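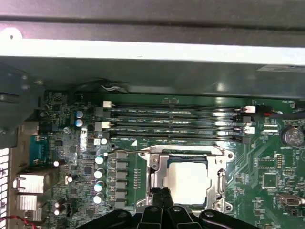
Our second stretch of work on the Allbridge computer refurbishing grant has been a busy one, and I'm glad to say that most of what we promised you back in September is either done or well on its way. As you may remember, the first months went mainly into collecting donated desktops and finding shelves for them (we never have enough shelves!). Since then we have moved on to the part everyone here likes best, opening the machines up and seeing what can be saved. Memory has become our biggest headache. Plenty of boards are like the one with the green motherboard, with the processor in its socket and all four memory slots empty, and a computer like that can't go to a family until we find something to put in them. We had set aside money for 16 sets of memory in the original budget, and that was far too hopeful on my part.

Now for the numbers you asked for. We have taken in 13 more desktops from Valusport, who were replacing the computers in their front office, and 12 of those have been opened, dusted out and sorted. The last one has a side panel that will not budge, and we're taking our time with it so we don't bend anything. Zoso passed along a box of power cords and keyboards as well, which was a lovely surprise and saved us a trip to the store.

Spending is a little behind plan. We have used some $839 of the parts money so far, nearly all of it on memory, thermal paste and small drives. I would like your permission to move what is left in the printing line over to parts – we've been making our own handouts on the office printer, and they look perfectly fine to me. The change wouldn't affect the total.

The Softić room has worked out nicely as a workshop. The benches are a good height, there are enough outlets on the long wall, and we can leave a half-finished computer out overnight without having to pack everything away. The one thing I'd still wish for is better light at the far bench, where the small print on the boards is hard to read late in the afternoon. A couple of clamp lamps would take care of it, and I've added them to the parts request.

Next up are the memory orders, then testing, then setting up the first finished computers with a word processor and a web browser. I'll send the receipts in a separate envelope, along with the updated parts list.

Report submitted 14/03/2025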